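The Boring Miles

Runners love a hard workout. Splits, gels, spreadsheets. What they don't love is the easy day, and it shows by spring, when half the club is limping.

Chia-hao Kao limped for most of a year. Fast through college, then a desk job, then a marathon plan off the internet with 2 track sessions a week and nothing truly slow in between. Shin, then hip, then the other shin.
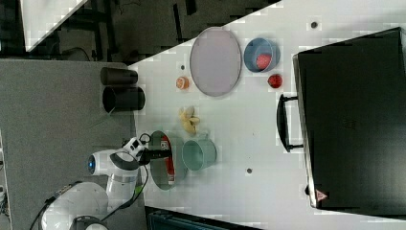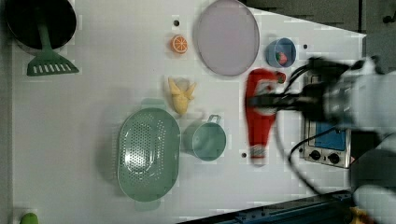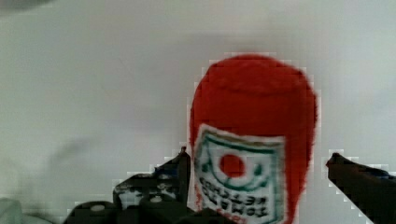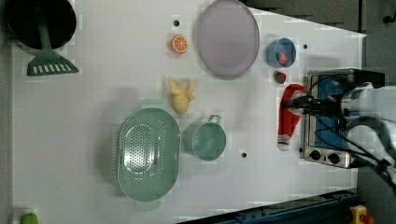
"I thought easy meant lazy," he says. We're talking at 6 a.m. outside the Skukau track, where he now coaches a group of 19. No stopwatch around his neck. Coffee, beanie, one shoe untied the whole time.

His rule is simple enough to annoy people. If you can't tell a story out loud while you run, you're going too fast. Whole sentences. No gasping before the punch line.

Most new members hate it. The first outing is usually the flat loop out to Bevance and back, and the quick ones drift off the front by the bridge. Kao lets them go. Then he calls them back, and they jog home with everybody else. Some sulk.

It takes a while. Six weeks, maybe eight. Then the hard days start feeling hard in a good way, legs with some snap in them, and the complaining dies down. Mostly.

Money helps explain the appeal too. Group members pay up to 500 dollars a year, and a few told me they used to spend more then that on physical therapy. Watches are allowed but he'd like them under a sleeve. One woman put tape over hers for all of February and ran the Hevara 10-miler in March without looking once. Negative split. She only found out that night.

Kao's own comeback is slower. He dropped out of the Cheung Half last fall with a tight calf, walked to the finish area, ate somebody's orange and cheered. Two years ago he would of kept going, he says, and paid for it till Christmas.

He's entered again. No goal time, or none he'll give me. The group is stretching by the gate now and he's late, so that's the interview. Easy eight today. He jogs off, shoe still untied, already telling somebody a story.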